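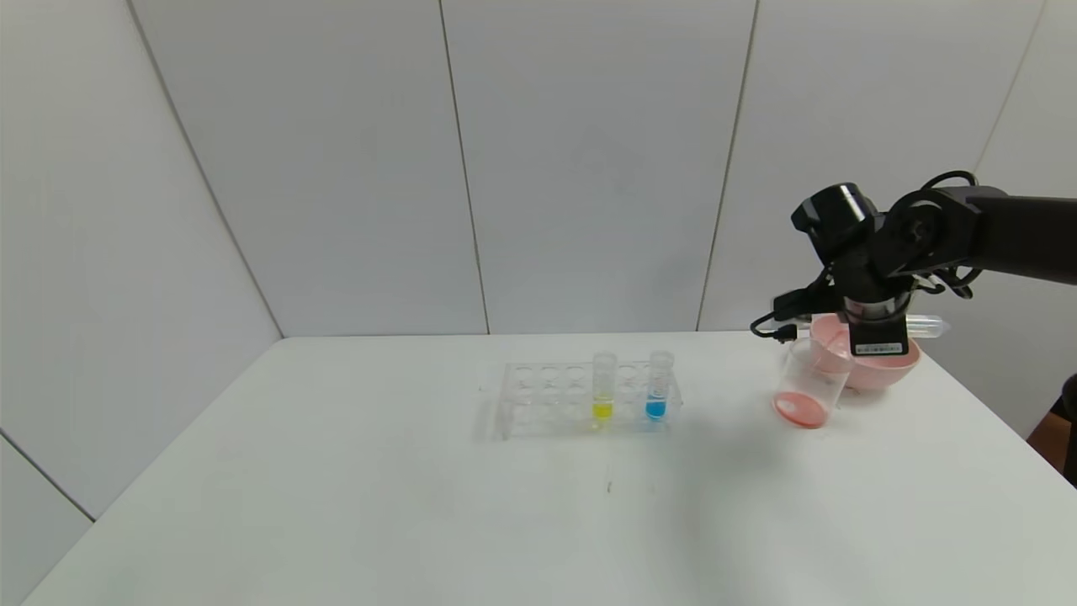
Skasham Community Help > Home and Kids > Science at Home

Pink won't pour, yellow and blue behave

Posted by Béla Major

I have agreed to run the color mixing table at our June open day, a decision I made while holding a drink. The plan is simple enough for me to have come up with it. Food coloring in water, a clear rack with test tubes standing in it, a beaker for the pink, and a bowl for the pink to end up in. The kids pour, the colors do whatever colors do, everybody goes home stained.

Yellow and blue are fine. They sit in their tubes looking like a real laboratory. The pink is my problem. I mix it in a glass beaker and pour from that into the bowl, and a good third of it runs back down the outside of the glass, along the underside, and into my sleeve. The slower and more carefully I go, the worse it gets. My sleeve is now a better pink than the bowl, and the bowl was sold as pink.

Also, the table is white. It isn't mine. It belongs to the hall, and the hall has opinions.

So:

How do I get the stuff out of the beaker and into the bowl without decorating the table?

How much should go in each tube? I've been putting in just a bit at the bottom and it looks stingy.

And my pink plus my yellow gives a decent orange, but pink plus blue gives something you'd find in a drain. Is it me?

I have 40 kids coming and 2 hours to survive. The tubes are clear plastic, if that matters.

11 people found this useful to ask

Beverley Marsden
Top contributor, Home and Kids

The dribble is the slow pouring. When the stream is weak, the liquid would sooner cling to the glass than leave it, so it follows the lip around and heads for your elbow. Teapots have been doing this to people for centuries and nobody has sued.

Things that help, in the order I'd try them:

Pour from the spout. I'm sorry to bring it up, but I have watched grown adults pour from the side of a beaker with the spout pointing at the ceiling.

Don't overfill it. If the beaker is near the top you have to start with a tiny tilt, and a tiny tilt is exactly where the dribble lives. A third full at most. Then you can tip it properly and the liquid comes away from the glass.

Bring the beaker down close to the bowl and commit. Tip it well over, then stand it up quickly at the end. The last drop is the one that gets you.

If it still runs, lay a spoon handle or a stirring rod against the spout and let the liquid run down that into the bowl. It looks very scientific and the parents will take pictures. Or wipe the thinnest smear of cooking oil under the lip. It does work, though you may get tiny greasy islands in your pink.

On amounts, keep them stingy. For an average test tube I'd put in 10 ml and no more. Children don't pour, they invert. Whatever is in the tube will be on the table in one go, and you want that to be a small event. Strong color in a small amount looks better than a weak tube filled to the top anyway. The rack being see-through is a nice touch, they like seeing the bottom of the tube.

About the drain color. Lots of pinks have a little orange in them, and once orange meets blue you're on the way to brown. Look for a cooler pink, closer to magenta, and use less blue than seems fair. Mix it in something white or clear too. A salmon sort of bowl makes everything inside it look like soup, and you'll blame the blue when it's the crockery.

For the hall's table, put down clear plastic and tape the edges underneath. If you do get a spot on bare white, go at it straight away with a damp cloth and dish soap. If it's had time to settle in, baking soda made into a paste, left for ten minutes, no scrubbing. Try it on a corner first. The hall sounds like the type to check.

Béla Major replied:
It was the side of the beaker. I would like the record to show I was tired. Poured 100 ml tonight from the correct side with my sleeve rolled up and lost maybe a teaspoon. The bowl is being replaced with a white one that used to be for olives.

Beverley Marsden replied:
Wash it well or you'll have a different problem with the smell.

rugemalira_garage

just use a jug

Béla Major replied:
It's a science table.

rugemalira_garage replied:
small jug

Skiltari

We did this at the library last year, so a few scattered points. Fill the tubes before anyone arrives and leave most of the holes in the rack empty. If the rack is full they will want all of them. Give out one color at a time. Keep a bucket under the table, because someone will ask where the brown goes and you need an answer ready.

Pipettes slow them down a lot if you can get hold of some. Ours came out of a kit and half of them leaked, but even the leaky ones bought us a few minutes per child.

Old shirts for everybody. You included, by the sound of it.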